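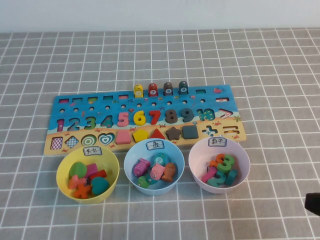

Why does the paint on a wooden toy fail at the edges first? Paint pulls away from a sharp corner as it dries, so the film there is thinner than on the flat face, and it is also the part that takes the most knocks.

Finishers call the effect edge pull. Surface tension draws a wet coating back from any abrupt change in direction, and a corner cut square by a router can end up with a fraction of the film measured an inch away. Rounding the corner before priming is the usual remedy. It costs machine time, and on low-priced goods it is often the first step to be dropped.

Stateo, a contract finisher that coats wooden toys and small household parts for other brands, began logging its returns by type of damage two years ago. Of 653 painted pieces sent back, 149 had coating loss that started on an edge. The rest were split among crushed corners, swollen panels, fading and parts broken in shipping. Dalia El Idrissi, who runs the coating line, had expected the edge figure to be lower.

"The flat faces were in good shape," she says. "We had spent most of our effort on the faces."

The line now runs a light sanding pass on every exposed edge, followed by a sealer and two color coats. The sealer matters most on end grain, where the cut fibers act like a bundle of open straws and pull the binder out of the first coat. What stays on the surface is mostly pigment, poorly held. It looks sound when it leaves the plant and starts to powder after a few months of handling. 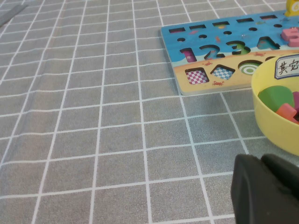
Plywood complicates the job. A single cut edge exposes face grain and end grain in alternating layers, and each takes up sealer at its own rate. Stateo tried a heavier first coat, which filled the end grain but sagged on the long grain beside it. Two thin coats with a short flash time between them gave a more even result - at the price of a second trip through the dryer.

Dryer temperature was the next variable. Water-based coatings form a film when their polymer particles soften and merge, and that will not happen properly if the board is cold. In June the stock comes in warm and the problem disappears. In winter, boards stored by the loading door have to sit indoors overnight before they are coated. The shop keeps its coating room at 70 degrees Fahrenheit all year.

Printed artwork adds another layer. Ink laid over a fully cured base coat has little to grip, while ink laid over a soft one can smear or trap water. El Idrissi prints inside a fixed window after the base coat and seals the result with a clear topcoat. Adhesion is checked with a crosshatch cut and tape, on scrap from the same batch.

Owners have less control over any of this. A damp cloth and mild soap are enough for routine cleaning, and pieces should dry flat, out of direct sun. Soaking is the main thing to avoid. Water enters through the edges, the wood swells, and the coating cracks along the line where it was already thin.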